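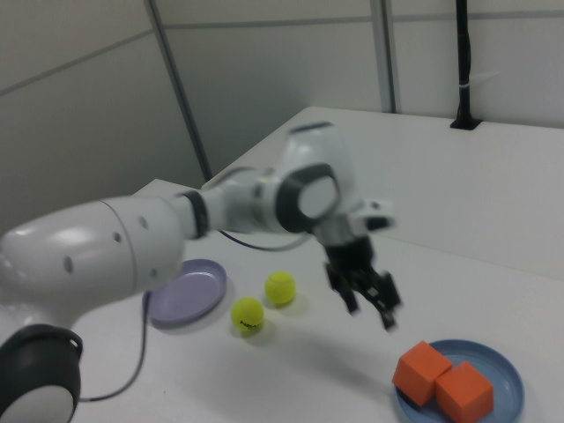 Figure 2a. Tidying task, side view: both cubes on the blue plate, two tennis balls on the table, lavender plate empty.

4.3 Putting small things where they belong

Anyone who has cleared a kitchen table after breakfast will know how little thought it seems to need, and it was with that sort of chore in mind that we settled on the sorting task. The arm is asked to see to the cubes and the balls, each kind having a plate of its own. We ran 50 trials at the Zultedbridge workshop, and we are glad to report that 43 ended with everything on its proper plate. The balls gave us more trouble than the foam cubes, as they will roll off at the lightest wrong touch, and a good many slow evenings went into teaching the arm a gentler approach.

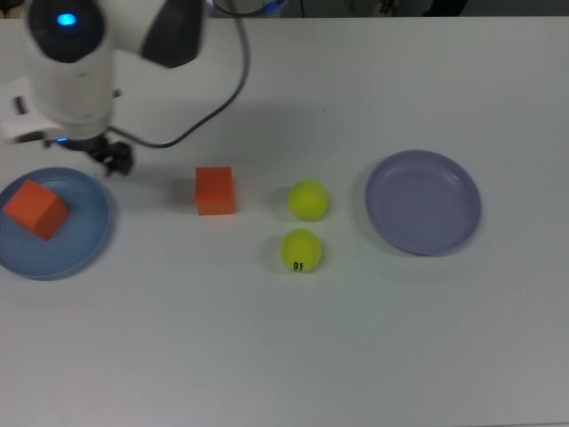
Figure 2b. The same task from the head camera, with one cube on the blue plate and one on the table.

Would we trust it with the washing-up? Not yet, we are sorry to say. A person does this job in moments while chatting about something else, and Dayana Usuga, who timed all the runs, had leisure for tea during the longer ones. Still, the plates and balls are ordinary enough, and we think a packing bench – where the same few items turn up all day – may well suit such an arm sooner than a family kitchen will.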